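Tralton Home & Animal Care
Filed under: Kind Cleaning > Kitchen & Floors
Posted in February by the Tralton shop team

Fuvex Unscented Floor and Surface Cleaner, concentrate

A plant-based cleaner for homes with animals in them. No animal ingredients, no perfume and no dye. Comes as a 235 ml concentrate in a refillable bottle.

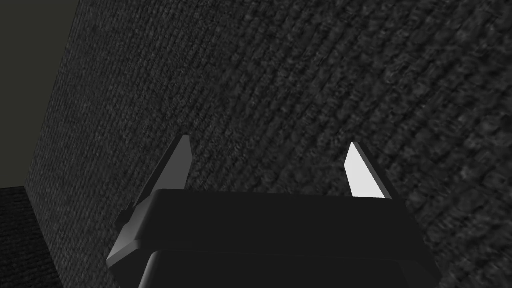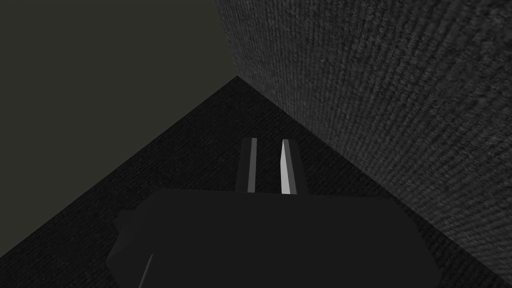
Two dark grey views, both with the gripper fingers pointing up.

What it is for

Fuvex is meant for sealed floors, worktops, tiles, crates, feeding mats and the outside of litter trays. It lifts grease, muddy paw prints and dried food. It is a cleaner and does not disinfect, so if your vet has asked you to disinfect a kennel or carrier you will need a separate product as well.

Do not use it on waxed wood, unsealed stone or the inside of fish tanks.

How to use it

Add 10 ml to a bucket of warm water for floors. For a spray bottle, half a capful is enough. Wipe or mop as normal and let the floor dry before pets go back on it. Worktops used for food should be wiped again with plain water.

For old marks, leave the diluted cleaner on for 3 minutes and then wipe. Using it stronger than this does not help much and can leave streaks on gloss tiles.

Ingredients and testing

The cleaning agents come from coconut and sugar beet. There is no lanolin, tallow, beeswax or milk protein. Neither the finished cleaner nor any of its ingredients is tested on animals by the maker or by its suppliers, and suppliers confirm this in writing each year. The full ingredient list is printed on the back label.

Unscented means nothing has been added to cover the smell. There is a slight soapy smell from the bottle which goes once it is mixed.

Refills

The Purkard refill pouch holds enough to fill the bottle twice. Empty pouches can be posted back to us with the label inside the flap, or dropped in the bin by the till at our Bagheri Road shop. Please rinse them first.

Storage

Keep the cap on, out of reach of children and animals. It may turn cloudy in a cold shed. Bring it indoors and shake it, and it can be used as usual.

Stock code 163. Sold singly.

Contact the shop | Delivery and returns | © Tralton Home & Animal Care | Back to top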